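Cormier work table, white top: review after 16 months

I bought the Cormier to replace a pine dining table that had been doing duty as a workbench. The pine was soft and dented under anything heavier than a mug, and the varnish had gone sticky at one end. I wanted something flat and pale that I could wipe down, at a height that suits both sitting and standing on a stool. I do bookbinding, a bit of model painting and far too much paperwork, and all three happen on the same surface.

Rondorus sells the table in three lengths and two colours. Mine is the middle length in white. The list price was $300 and I paid $245 in the August sale, with pickup from the Ellville warehouse. Delivery would have cost extra and the box fits in a hatchback if the seats go down flat. 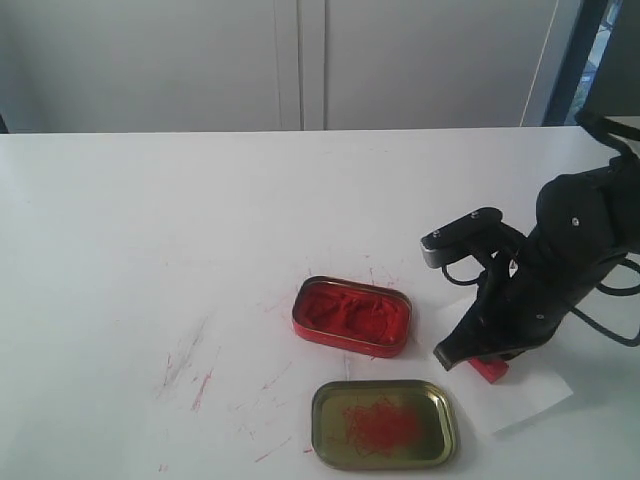

Assembly took most of an evening. The top comes in one piece and the legs bolt into threaded inserts, four bolts to a leg. The instructions are drawings only and they show the bracket the wrong way round on the second page, so check it against the cover drawing before tightening anything. The hex key supplied is too short to get any leverage. Use your own.

One insert in mine had been set at a slight angle and the bolt would not catch. I emailed Rondorus and Jade Campbell in their parts department sent a replacement insert and a tube of adhesive, free of charge. It arrived in nine days. I would have preferred a sound one in the box, but I have no complaint about how it was handled.

The surface

The finish is matte, and this was the main reason I chose it over the Mendosard, which is cheaper and has a glossy top. Under a desk lamp a glossy top throws a bright patch straight back at you. The Cormier does not do this to any degree that bothers me. Daylight from a side window spreads evenly over it and I can judge paint colours without turning the work around.

The drawback with a matte white surface is that pigment shows. Strong reds are the worst. Dried acrylic comes off with warm water and a cloth. Oil-based products need to be dealt with the same day, and I now put a sheet of scrap card under any open tin or jar. Pencil and graphite dust smear if you wipe them dry, so brush first and then use a damp cloth.

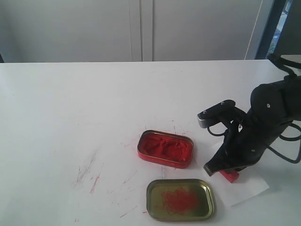
Stability

Sitting at it, there is no wobble worth mentioning. Standing and pressing down hard on one corner, there is a small amount of movement front to back. When I sew a text block or use the nipping press I push the table up against the cupboards and the movement stops. Radu Barbu, who has the long version in his garage, fitted a cross brace from hardware store angle and says it cured the problem. Rondorus ought to supply one with the long version at least.

The feet adjust by hand. They hold their setting, although one has to be backed off and reset each time I move the table, as my floor slopes toward the window.

Wear

I use a cutting mat for knife work and expect anyone else would. Even so, a few small marks have turned up. They are hard to find unless you are looking across the top in low light. I have not been able to polish them out and have stopped trying.

The edge banding is sound on all four sides. Florence Charbonneau, who bought hers at the same sale, had a short length lift at a back corner and glued it down with contact cement. It has stayed down.

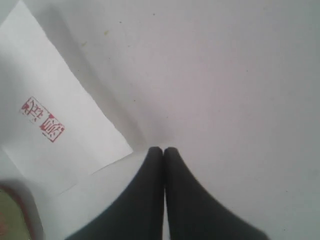
Heat, water and glue

I have not put a hot pan on it and the leaflet says not to. A cup of tea leaves no ring. PVA peels off once dry. Wheat paste softens with a wet sponge after a minute or two. Contact cement is the only adhesive that has given me trouble, and a plastic scraper got most of it.

Isopropyl alcohol is fine for spot cleaning. I would keep acetone away from it entirely, having tried some on the underside and dulled the finish.

Size and access

The depth is generous. I can lay out a full sheet of board with a ruler beside it and still reach the back without standing up. Small parts are easy to find on it, and so is dust, so it gets wiped down more often than the pine ever did. 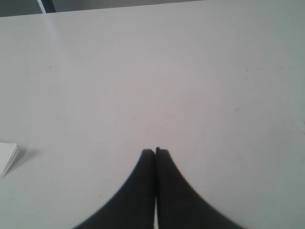
There is no drawer and no provision for one. A clamp-on lamp fits, but the lip under the front edge gets in the way of wider jaws, so measure before you order a vise. There is no cable hole either. I would not drill one, as the cut edge would need sealing and the warranty would be finished.

At full price I would think about it for a while and probably look at secondhand school tables first. At $245 I would buy it again, in the same length and the same colour.

Related reviews

Mendosard folding table, glossy top
Nipping presses for small workshops
Cutting mats: which ones stay flat
Clamp-on lamps for close work
Océane Friesen on setting up a bindery in a spare room
Mackenzie Sandhu: a year with the Rondorus stool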